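March, after lunch

Sourdough starter, take three. The Plillton rye flour has gone stiff again, same as last week, and the jar smells like nail polish remover. The book says this means it's hungry. I fed it 40 g at breakfast, so it can join the club.

Changed one thing this time (one thing! progress!): water at 92 F instead of whatever the break room tap felt like giving. After 30 minutes there were bubbles along the glass. After two hours there were the same bubbles, looking tired. Rubber band on the jar has not been troubled.

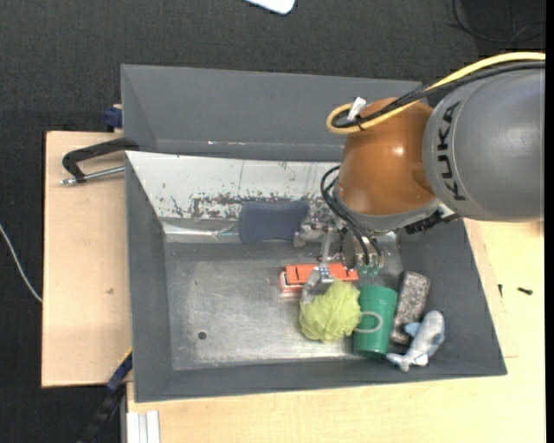

*Gray bin on the wood top.*

Tried the Greenberg method on the second jar, where you throw out all but a spoonful and start over with a clear conscience. It rose up to 15 mm, then sank while I was writing down that it rose. Left the number in anyway. I've earned it.

Notes for whoever borrows the scale: it drifts if you lean on the counter, and the tare button needs a real push. The Perance white flour is in the blue tub. Please stop using it for gravy.

Still to do:

- bake the discard as crackers, more salt than last time
- move jar two off the windowsill overnight
- look up whether rye is supposed to look like grout

Next feed at 6 pm, same water, both jars.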